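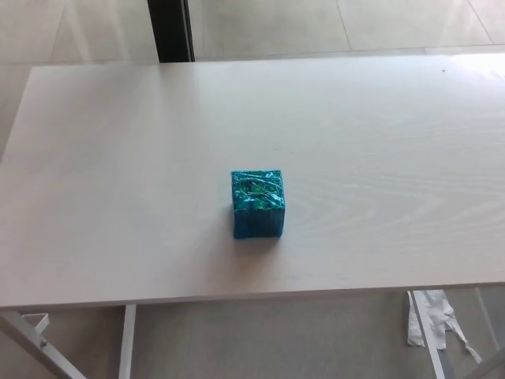
Somebody at Losbridge wrote to me last month to say that half of my recording rules look like fussiness, and that if a policy can't cope with a messy table it isn't worth training in the first place. Fair point, and I did think about it for a couple of days! I still kept most of the rules, and I rewrote this README so you can see what they are and argue with me properly.

Radik Tabletop, README

What's in it

Radik is a small set of single-object recordings: 113 episodes, all on a white table, all from a head-height view. The objects are simple ones (a foil-wrapped cube is the one I use for most of my own testing) and each episode has a short task line, a start state, the video, and the joint log. It's small on purpose. I wanted a set where I could vouch for every single episode, and I've watched all of them, some of them more times than I'd like.

Rules for the start of an episode

These are the ones people ask me about, so they go first.

One object on the table. If the task line says "cube," then the cube is the only thing up there. Spare objects, tape, coffee, your phone, all of it goes somewhere else before you hit record.

The object starts at rest and fully in view, and you don't touch the table after that. If it gets bumped, start over.

Face the object squarely or turn it clearly. I used to allow "whatever angle it lands at" and then found I couldn't write a start state that meant anything. Pick one and write it down.

Leave the floor and table legs in view if that's how the camera sits. Please don't crop or blur them! A few folks sent me episodes trimmed to the tabletop and I had to ask for the originals, which was annoying for everybody.

Shiny things and glare

Foil is a pain. The highlights slide across it as the view moves, one face can read bright cyan while the next is a dark teal, and then the tabletop adds a glare patch of its own. I don't ban any of this. What I do ask is that you lock exposure before the episode and leave it locked, and that you put "glare" in the notes field if any part of the table washes out to white. It doesn't matter if the patch is off in a corner. Write it anyway.

Color names in task lines: use one plain word (blue, green, teal) and stick to it for the whole session. We had a stretch where the same object had three names and I'm still finding leftovers.

Task lines

Keep them under 13 words. Say what should end up where. "Move the cube to the left side of the table" is great. "Do the cube thing" is not, and yes, that was one of mine.

Failures

Keep them. A dropped object is a perfectly good episode as long as it's labeled as a drop. I throw out a recording only when the log and the video don't line up, or when a person's face got in. Faces are a hard no, so check the whole clip and not only the first second.

Splits

50 episodes are held out for testing and the rest are for training. Don't reshuffle. If you do reshuffle, please don't put your number next to anybody else's number.

Known problems

The lighting changes between sessions and I never measured it. In 7 episodes the joint log starts late; they're listed in the errata file. The notes field was optional until March, so a blank in an older episode doesn't mean there was no glare. I'd love to go back and fill those in, but it keeps slipping.

Using it with other sets

The field names follow the Praltach layout, with one change: I call it "start_state" and they call it "init." There's a little converter in the tools folder. Mahawong files need their timestamps shifted first, and the converter does not do that for you (yet).

Sending me episodes

Yes please! Open a ticket, attach one sample episode, and wait for me to look at it before you record a whole batch. I usually get to tickets on Thursday.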